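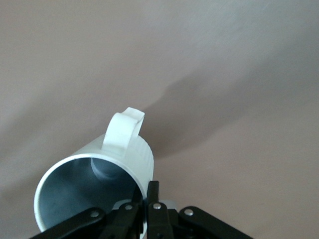
Section 4: Teaching the Welon arm to put away mugs

By now your Welon should be bolted down, levelled and talking to the tablet. If it isn't, please go back to Section 3 and don't feel bad about it — the levelling took us a whole afternoon the first time. This section covers one kitchen chore from start to finish, and we chose mugs because they are harder than they look and you'll learn a good deal about what the arm can and can't do yet.

People often ask us whether a machine can do the dishes. Our fair answer is that it can do a part of them, slowly, with you nearby. A plain mug on a clear surface is well within its reach. A sink full of cutlery and last night's lasagne is still your job, and we expect it will be for a while.

Before you begin

Clear the bench, wipe it down and choose a mug you wouldn't be heartbroken to lose. Ilaria Valentini, who looks after our home trials in Vedilport, suggests a plain light-coloured one for the first session, on a bench that isn't quite the same colour. Leave glassware for Section 6.

CAUTION: Keep hands, hair and sleeves clear of the finger linkages whenever the status light is green. The links can pinch at the joints as well as at the tips.

Steps

1. Put the mug on the bench within the marked reach area, standing upright and empty.

2. On the tablet, open Chores, then Crockery, then Mug. Leave the grip setting on Gentle.

3. Tap Practise. The arm will move over the mug and stop. Check on the tablet that the fingers are lined up with the wall of the mug and clear of the handle.

4. Tap Close. The fingers will come together until the grip sensor is satisfied, then hold.

5. Tap Lift and let the arm raise the mug a hand's width. A mug may sit at quite a slant in the fingers, with its mouth tipped over to one side. A slant is fine for moving an empty mug from bench to rack, but it won't do for a full one.

6. If the mug slides, tap Lower, move the mug a little and start again from step 3. Please don't reach in to straighten it while it's in the air.

7. Once you're happy with the lift, tap Place and choose your rack position. The arm goes down slowly on purpose, so give it time.

8. Tap Save. Repeat the whole thing with the handle turned a different way, and save that as well.

Note: Mugs with ribbing or a textured band can be gripped on the ribs or on the smooth part, but try to be consistent while you're practising. The software learns faster when you change one thing at a time.

Note: If you see error 501, the arm has lost track of the handle. A strong shadow across the bench is the usual culprit, so try moving your lamp or drawing the blind before you ring us.

What to expect

In our own bench trials last August, Primo Melis and Malte Janssen ran 100 pick-ups with empty mugs, and 97 made it to the rack. We were very pleased with that, but do remember it was a tidy bench and two patient people. In an ordinary kitchen, with the kettle in the way and the neighbour's cat on the counter, you should expect less. Stay in the room, and keep the red stop button where you can reach it.

CAUTION: Never use the Mug routine for hot drinks, even with a lid on.

When you've saved both handle directions, carry on to Section 5, Bowls and Small Plates.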